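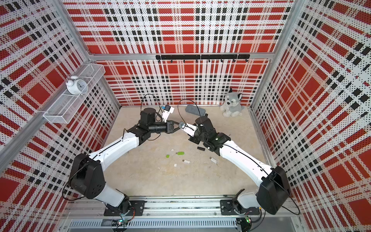
Red plaid, black hooks, wire basket.

Finished the new Elwood novel at an hour I will not be sharing with my employer. A thread, with mild spoilers for the first chapters and none for the lighthouse.

First, the size of it. The hardcover is 1000 pages. I bought it in August, used it to press a maple leaf, and started reading when the leaf was done.

The setup: a retired land surveyor called Hamo goes back to the island of Dendum to sell his mother's house. He does not sell the house. He measures it. Then he measures the neighbor's house and finds that the neighbor's wall is in the wrong place. That's volume one.

I know how that sounds. I read 60 pages about a wall and missed my train stop.

What Elwood does well is people being polite while furious. The dinner with the Thygesen sisters is the best thing in the book. They pass the potatoes four times. By the last pass I had my hand over my mouth.
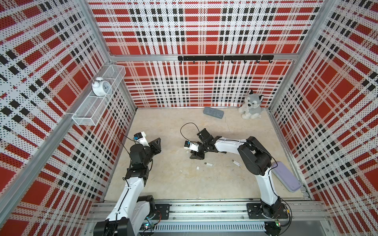

Same plaid, pale floor.

What Elwood does less well: dreams. Hamo has a lot of them and they all have horses in them. My rule for dreams in novels is the same as my rule for dreams at breakfast - you get one, and keep it short.

Somebody asked if you need to have read the earlier books. No. The ferry captain from the second one turns up and everyone acts as if you should gasp. Gasp if you like. I had forgotten him completely and got along fine.

The publisher sent out a reading group guide with it. Question 4 is "What does the wall mean to you?" It means I was up until a bad hour, thank you.

Also, whoever wrote the jacket copy calls it "a taut thriller." Reader, it has an appendix on drainage.

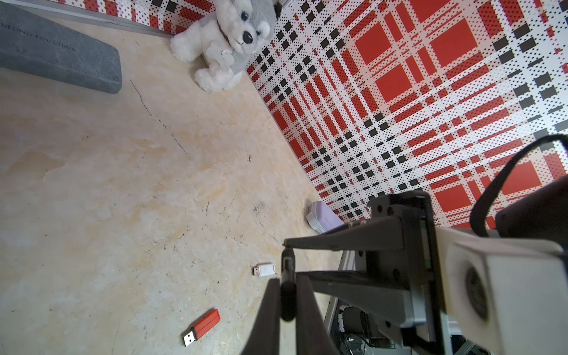

Asger Juhl

Back after coffee. Several of you have told me that the drainage appendix is the key to the whole thing. I have now read the drainage appendix. You people need to get out more, and also you are right, and I'm annoyed.

Without giving it away: look at the dates on the ditch records, then go back to what the older Thygesen sister says about the wet summer. Then lie on the carpet for a bit.

The translation question keeps coming up too. I read it in English and it reads like English, which I mean as high praise. One odd "forsooth" in the ferry chapter. I'm choosing to believe it was a dare. 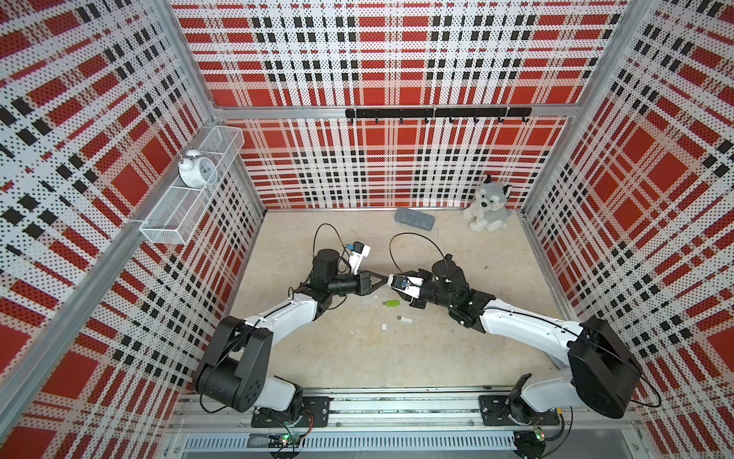

Anyway, the ending. I won't say who gets the house. I'll say that the last line is a measurement, in feet and inches, and that I teared up at a fraction.

Would I recommend it? To my sister, yes. To my father, who thinks a novel should be over by the time the plane lands, no. To anyone currently in a boundary dispute, please talk to a lawyer first.

Next up is something under 200 pages with no horses in it. Suggestions welcome. The maple leaf came out very flat, for those who asked.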